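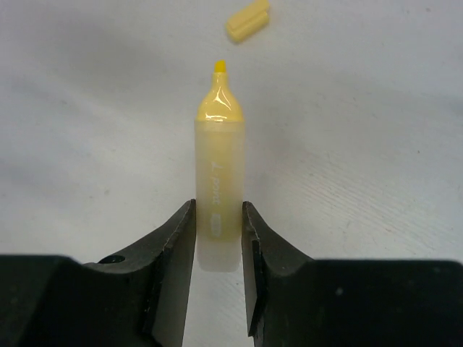

Chapter 2
Cable Terminations and Connectors Below the Surface

Print this page | E-mail this page

Most faults in underwater instruments begin where a cable meets something else. The cable itself is usually sound. Water gets in at a joint, follows the gap between the conductors and their covering, and reaches the electronics some time later.

This chapter deals with the two common ways of making that joint. In a moulded termination, the cable and the connector are bonded together in rubber or polyurethane and cannot be taken apart. In a field termination, the cable enters an oil-filled shell through a gland, and a technician can open it on deck with hand tools. The Otitmont mooring, which we return to at the end of the chapter, used both.

Pressure affects the two types differently. At a depth of 80 metres a poor bond may hold for a whole season. On a deeper line the same bond can fail on the first descent. An oil-filled shell has almost no pressure difference across its walls, so the seals do less work, but the oil has to be free of air when the shell is closed.

Section 2.1 covers surface preparation and primers. Section 2.2 covers glands, oils and filling. Readers who have not met O-ring grooves before should read Appendix A first. Insulation testing is left until Chapter 4, although the test values on page 197 may be useful now.

Related sections
Mating connectors under water
Strain relief on towed cables
Case study: the Briron harbour array
Worked problems: Gough shell, oil volume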